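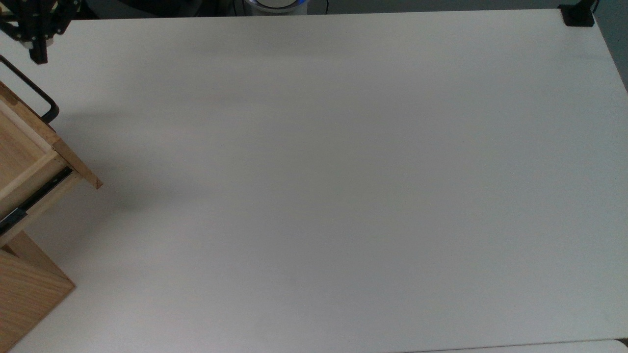

Workcell reset practice

Workcell reset practice is the set of written rules by which a robot workcell is brought back to a known starting state between tasks. The term is used mainly for bench-top cells in which an arm handles furniture parts, containers and household articles, and for the training and test work done in such cells. It covers the position of the arm, the state of any jointed object within reach, the condition of the work surface and the record kept of each of these. The rules differ from site to site, but most descend from a small number of published guides, of which the Tiltard guide is the most widely copied.

Reset practice is separate from machine safety. Guarding, emergency stops and permitted speeds are dealt with in national and international safety standards, and a cell that has been correctly reset is not for that reason a safe one. Most guides say so on their first page.

Background

Early bench-top cells were reset by eye. The operator put the objects back more or less where they had been, moved the arm out of the way and started again. As the same task came to be repeated many times, and by different people on different shifts, small differences in the starting state began to affect results. A drawer left open by a finger's width, or a bench shifted when someone leaned on it, could make two days of trials impossible to compare.

The first version of the Tiltard guide was put together by Tavion Kapoor, then a test engineer, from notes pinned up beside the cells. It ran to 12 rules on one sheet. Later versions are longer, and the current one has 102 numbered clauses, many of them dealing with record keeping. Kapoor argued against most of the additions and continued to use the single sheet in his own cells.

Kollideck, a supplier of benches and arm mounts, adopted the guide for its own test hall and added the section on fixings. The Alvarado notes, which came later, follow the same order but use different names for the states of jointed objects. The two are close enough that a cell run under one can normally be checked under the other.

Scope

The rules apply to everything inside the reach of the arm, plus anything fixed to the work surface whether or not the arm can touch it. Lamps, clamps, cable runs and sensor mounts are therefore included. Storage racks, operator seating and control computers are left out unless they stand within reach.

Work surface

The surface is cleared at the end of each task unless the task sheet lists an object that stays. A pale, matt finish is preferred, as it shows dropped screws and crumbs of packing and throws back less glare. Even on a bare table the light is seldom uniform, and a piece of furniture standing at one side will usually lay a soft shadow over part of the top. The guides do not ask for shadows to be removed. They ask that the lamps be left alone between trials, so that the shadow stays where it was.

Wiping down is done with the arm stopped. Tape marks are allowed under the Tiltard guide if they appear on the task sheet. The Alvarado notes forbid them altogether and require a removable template, a point on which the two have never agreed.

Jointed objects

Drawers, doors, lids and hinged flaps take up a large part of every guide. Each must be assigned a named state at the start of a task. Tiltard uses 4 names: shut, part open, open and free. "Free" means that the starting position does not matter and need not be checked. Alvarado has 3, treating part open as a kind of open with a measurement attached.

An open drawer calls for more care than a shut one. It changes the space the arm can move through, and the front edge and handle stand out where a gripper may strike them on the way past. The usual requirements are:

The drawer is pulled out by hand to the position on the task sheet, with the arm stopped.
The inside is looked at and anything not listed is taken out.
The slide rails are checked for grit and for loose fittings.
The cabinet is pressed gently from the side to see whether it moves on the bench.
The state is entered in the log before the arm is started.

Bar handles are checked for play, as a handle that turns on its screws will give a different grip each time. Cabinets made of unfinished wood need looking at more often than metal ones — screw holes wear, and the sides can swell in a damp room.

Arm and gripper

Between tasks the arm is taken to a rest position named in the cell's own file. The gripper must be empty and clear of the work surface. Parking it above a jointed object is permitted by Tiltard but discouraged, and where it is done the task sheet must give the height. Kollideck's version asks for a rest position to one side, with the middle of the table left open for the operator's hands.

Fingers and brackets are inspected at the start of each shift. Worn finger pads are changed in pairs.

Clamps and cables

Anything clamped to the edge of the table is treated as part of the cell and may not be moved without a new entry in the log. Clamps are best placed at a corner or along the far edge, away from the side at which the operator works. A cable leaving a clamp should be led clear of the table, with enough slack that a knock does not pull on the clamp itself. Cables lying across the work surface are not allowed under any of the main guides.

Where two benches stand side by side, the gap between them is to be kept the same from day to day. Some sites bolt them together.

Records

The log entry for a reset gives the time, the operator, the state of each jointed object and any departure from the task sheet. A picture of the cell may be attached but does not replace the written entry. Under the Tiltard guide a reset that was not logged is treated as one that was not done, and the trials that follow it are set aside.

Vilent, a log-keeping program written for this purpose, fills in the time and the cell number and refuses to close an entry with an object state left blank. Paper logs remain common in smaller workshops.

Criticism

The main complaint is length. Operators working through a long checklist many times a day tend to sign it without looking, and Kapoor gave this as his reason for keeping to the short form. A second complaint is that very strict resets produce arms that work well from one starting state and poorly from any other. Later guides answer this by letting the task sheet vary the starting state on purpose, provided the variation is written down beforehand.

Revision

The Tiltard guide is reviewed each January. The text current in December 2023 kept the numbering of the previous version and changed only the clauses on cable slack and shared benches.

See also

Task sheet
Rest position
End effector inspection
Fixture log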